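Notebook, Ollura bench
29 April 2026

Third day on the starter problem. For those joining the notebook here: the Dinden flour from the new sack does not behave like the Dinden flour from the old sack, and the rye loaf we promised for the June tasting currently has the profile of a manhole cover. The mill says the flour is the same. The bag says the flour is the same. The loaf has its own opinion.

Last night's setup. Two jars, same seed from the mother culture, same water, same shelf. Jar A got the last of the old sack, jar B got the new one. Both fed at closing and left alone. Syahrul Majimbun drew a line on each jar in grease pencil and wrote the feeding on the lids, then put the lids on the wrong jars, then caught it. I am writing that down so that when someone finds the crossed-out lids they don't throw the whole run away.

This morning A had risen nicely over its line and smelled of green apple. B had risen a little, thought better of it, and smelled like a gym bag someone had rinsed. Under the spoon A was stringy and B was closer to wallpaper paste. Enzyme activity is my guess, too much of it, probably from grain that got rained on before harvest. Syahrul's guess is that the new sack is simply ground finer and drinks faster. These can both be true, which is annoying, because it means two sets of tests.

Did the poor man's falling number: slurry in hot water, stir, time how long the spoon takes to sink. I have no faith in the absolute result and some faith in the comparison. New flour thinned out much sooner than old. Point to me. Then sieved a scoop of each through the fine mesh and the new flour left almost nothing behind. Point to Syahrul, who has asked that it be recorded in ink.

Test bake, batch 7. 440 g rye from the new sack, colder water, shorter bulk, and more of the starter than I like so the acid gets in early and calms things down. Dough was sticky in the way rye always is, so no information there. Shaped with wet hands, into the tin, surface smoothed with the back of a spoon. Proofed until the first pinholes showed on top and went straight in. The Herath oven ran hot on the left again. I turned the tin halfway and said something to the oven.

Tasting is at the end of the shift so the crumb has time to set. Rye cut warm will lie to you. I had the crackers, the butter and the score sheets laid out on the counter well before that, and still no knife that wasn't in the wash.

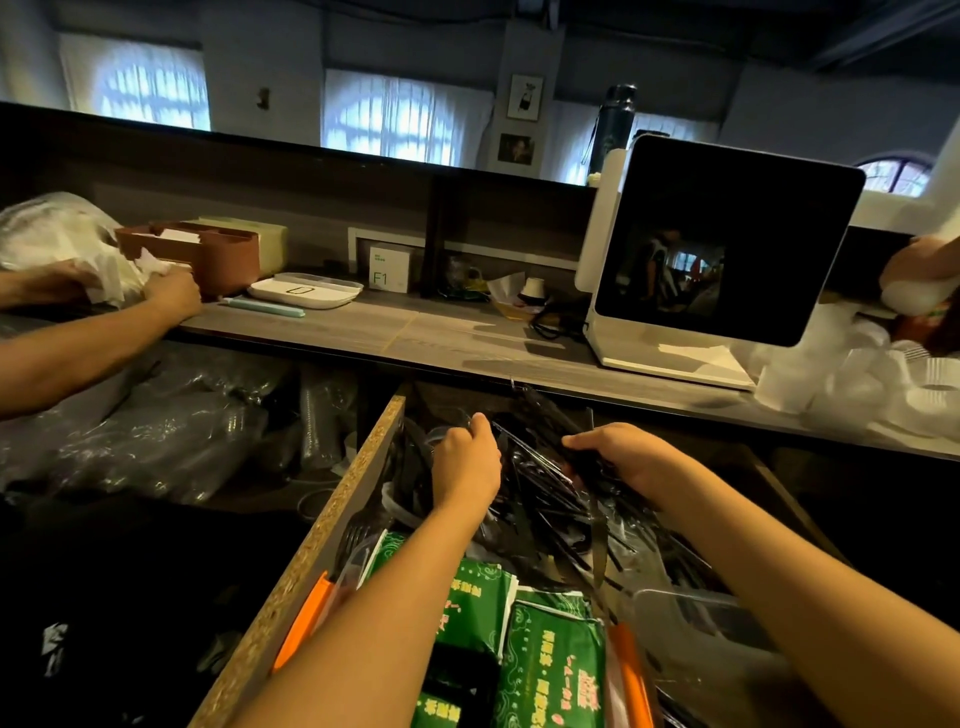 Cutlery drawer, black plastic, with the green packets at the front.

Results, batch 7. Better. Still a gummy stripe along the bottom, but thin, where batch 6 was gum all the way up with a roof on it. Top crust pulled away a little on one side. Flavor is good, nearly very good, with the sourness up front and something like malt after. Syahrul gave it a higher score than I did and then ate most of the evidence. I'd call it sellable to a friend.

A note on the score sheet, which I have grown to hate. "Mouthfeel" is on there twice. One of them used to be "aroma" until somebody fixed a typo. Every bake since the fix has been scored on mouthfeel and, separately, on mouthfeel, and the two numbers don't agree. I'm leaving the old sheets alone and changing the template.

Also called Vadow about the replacement thermostat. It has shipped. It had also shipped the last time I called. The woman on the phone was very nice about it and quoted me a price for a whole new oven, 3,000 before delivery, which I wrote on the wall calendar to frighten myself.

To do:
Feed A and B again, same amounts, right lids.
Blend old and new flour half and half while there's still old flour to blend.
Batch 8: same as 7, a bit more salt, lower shelf, longer bake with the heat dropped after the first part. If the stripe moves, it's the oven. If it stays, it's the grain.
Ask the mill for the lot number and the lab sheet, politely.
Find the good bread knife. It was last seen near the jars.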